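Sorting the block bins

The block bins at the Oltbridge play library get their yearly sort this month, and June hours will be shorter while it goes on. The building sets have been out on loan since the fall, and most came back with red and green pieces mixed in together. We will be closed every Thursday until 4 p.m. and open as usual the rest of the week.

Each bin is emptied, wiped down and refilled by color and length. Long blocks go back in first, flat on the floor of the bin, and short ones fill the gaps. Blocks with split corners are set aside for sanding. The metal bins have held up better than the plastic tubs we bought from Trultell, although they scratch and they show the dust.

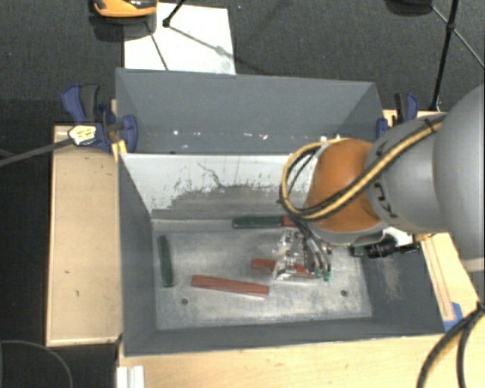 Issue 110, page 4

Red blocks come in a long size and a short size, and the two should not share a bag when you return them. Dark green blocks have their own bag with a green tag. If your set came home with the wrong color in it, bring it back anyway and leave a note in the bag.

We are still missing roughly 20 short pieces from the Zikotum set. Please check under couches and in car trunks. Loose blocks can be dropped in the return slot at any hour, and there is no late fee on them.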